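29/04/2026
Bench 3, glaze adhesion, Stedska clay body

Kiln log first, then the complaining.

Fired the second set of test tiles overnight. Program said 1,016, the witness cone said otherwise, and the thermocouple in the Baumgart has its own opinion which it shares every 72 seconds by dropping to zero and coming back. I have stopped gasping when it does this. The controller has not.

Tiles 1 to 6 (Saltbridge clear over bare Stedska): crawled. Not a little pinhole here and there, proper crawling, bald islands with fat rolled edges. Tile 4 looks like a map of a country nobody would fight over. Tiles 7 to 12 (same clear, over the iron slip): fine. Smug, even. So the glaze will stick to the slip and won't stick to the clay, and last July the same glaze stuck to the same clay so hard we had to grind it off a shelf.

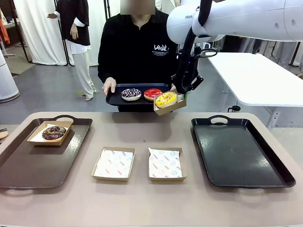

What has changed between then and now, as far as I can reconstruct from a notebook whose July pages are mainly arrows:

New bag of Stedska. Same label, same supplier. Slightly pinker when dry, or the light is different, or I am older.

Bisque went to 921 this time. The July entry says 1,000, in my handwriting, underlined twice, with no hint of why I was so pleased about it.

Sponging. I wiped the July tiles before glazing. I don't remember wiping these, and the state of the sponge supports me.

My money is on dust, with the bisque temperature as the understudy. Thanasis Stamatopoulos thinks it's the Fallitz gum in the glaze bucket going off, on the grounds that the bucket smells. The bucket has always smelled. I did sieve it again to be polite and got half a spoonful of something I'd rather not put in writing. 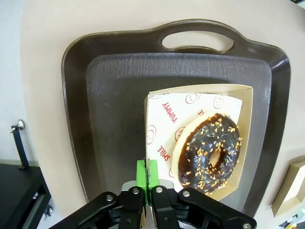

Plan for the next set: twelve tiles, all from the new bag, half bisqued at 921 and half at 1,000. Within each half, three wiped and three left alone. One bucket, one dip, count of three, same tongs. Labels go on in iron wash, on the back, before bisque, since pencil burns off and I have now learned this on four separate occasions. For carrying them I want something like the brown tray with the oval cutout for a handle and the raised rims all the way round. Our ware boards have no edges whatsoever, and tile 9 went for a walk off the end of one yesterday. It landed on my boot and survived, so at least the fired strength of the slip group is not in question.

Also need to check the thickness. The crawled tiles look heavier at the bottom edge, where the drip collected, but the worst bald patch is at the top of tile 2, so that theory gets a pencil mark and no more. Scratched through an unfired spare with the needle: thicker than I'd like, thinner than I feared. Thin the bucket? Not yet. One thing at a time, says the person who changed the clay, the bisque and the sponge in a single week.

Thermocouple: new one on order. Until it comes, trust the cones. Put one on each shelf, and write down which shelf.

Tile 4 is on the windowsill if anyone wants to see it. Please don't wash it.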